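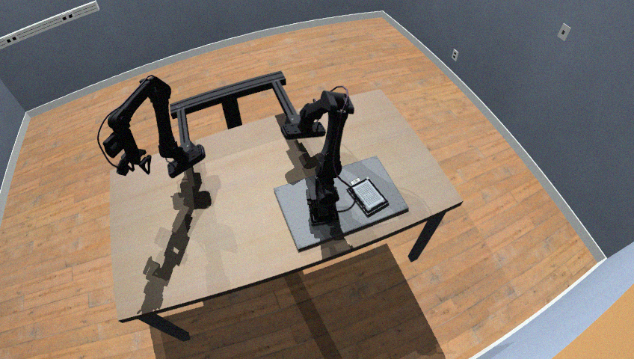
Issue 152, page 14

Trullthorpe's secondhand furniture sale raises more than £309 for the reading room

25 October 2020

The reading room in Trullthorpe will have its new window blinds before the clocks have had much time to make us all gloomy, thanks to a furniture sale that did rather better than anyone dared hope (and in weather that would have kept most sensible people indoors with a pot of tea). More than £309 was taken over the course of the morning, and a few envelopes have been pushed through the door since then.

The sale was meant to be held in July, on the green, with bunting and the usual cakes, but of course that wasn't to be. It moved instead to the long yard behind Baptiste, the upholsterer's on Mill Lane, where there is room to spread out and a good wide gate at either end. Visitors came in by one gate and left by the other, a handful at a time, and the queue stretched patiently back past the chapel under a great many umbrellas. 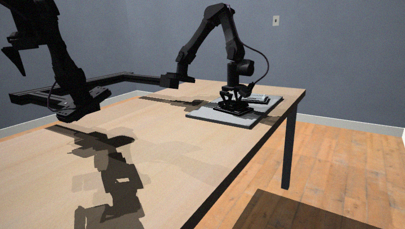 Chairs went first, as they always seem to. A set of dining chairs with rush seats was spoken for almost as soon as the gate opened, and a nursing chair in faded green velvet, which had sat in a Trullthorpe spare room for longer than its owner cared to say, went off to a young family at the top of the village. There were bookcases and blanket boxes too, and a wardrobe so heavy that it had to be sold where it stood and fetched later with a borrowed trailer.

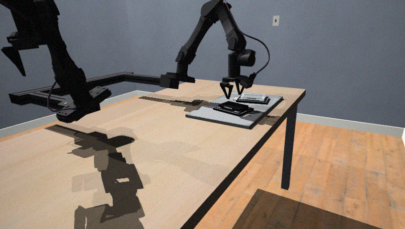
Tables were the great surprise of the day, and the last 2 were the subject of some very good-natured bargaining. Big dark ones used to be what everybody wanted, but the buyers this time were nearly all after something paler and plainer to brighten up a kitchen or to work at from home. A light beige top with a faint, fine grain and a dark edge, like the one shown here, is just the sort of thing people were asking for, and several went home disappointed.

Anything left over has gone to the Tukton furniture store, which passes good pieces on to households setting up from scratch. They would be glad of beds and chests of drawers in particular, so do have a look in the loft.

The blinds have been ordered from Plituvent in a soft cream. The reading room remains open for collecting and returning books at the side door, mornings only, and the bell does work if you give it a proper push.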